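6 September 2026

Coding notes, draft-versus-final comparison

Great day at the Stumgate desk! The Clirnell scans finally loaded into Brimura, so we now have both versions of the child detention reports side by side – drafts on the left, published text on the right. Up to 4000 paragraphs when everything is in.

Did the first 44 pairs by hand to test the codebook. Softened wording shows up much more than outright cuts. "Held without charge" turns into "held pending review", and in 3 pairs the government is named in the draft and is just "the authorities" in the final. I had those under code 9 (actor removed) but the actor is still sort of there, so I want a separate code for vague actor. Please shout if you disagree.

Footnotes are a mess. The Kozłowski set numbers them by chapter and Brimura reads them as body text. Fixed by hand for now, need a proper rule before December.

Also really pleased with the annexes, I expected dull tables and they're full of dated replies from ministries! Starting on those next, oldest first, same codes plus a column for the date of reply.
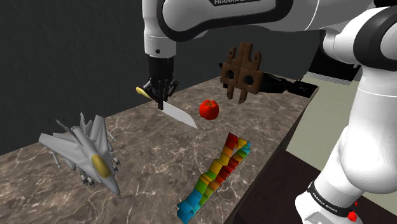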